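The Saturday visit to Geven's teaching floor in Siregar started at the remote stations, where operators drive a robot arm with a hand controller while every joint position is logged. Each task is shown 35 times before any training is run. An attempt that ends in a collision is kept but labeled, and the operator starts over.

In the next bay the arm is taught by hand. A staff member holds the wrist, puts the motors in a compliant mode and walks the arm through the motion. I was allowed one try and took 18 seconds over a move the staff complete in far less. Hand guiding gives smoother paths near contact. Its drawback is that the operator's own arm gets into the camera recordings, so most long tasks go to the remote stations.

The last stop was Sukalier, the simulated kitchen. The same controllers drive a virtual arm over an L-shaped counter, and the set of 132 layouts can be loaded in any order. Potato, plate, knife and dolphin all have to be handled without knocking over the neighbors. Sessions are limited to 20 minutes. Depth is hard to judge on a flat monitor, and a second viewpoint helps.

Sukalier, two viewpoints on the marble counter:

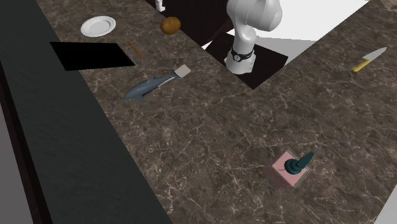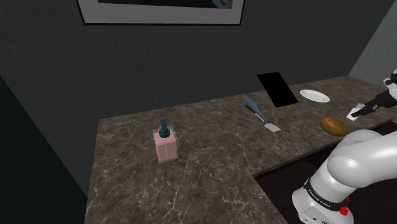
Text: Ketov
Filed under: Visits, Robot teaching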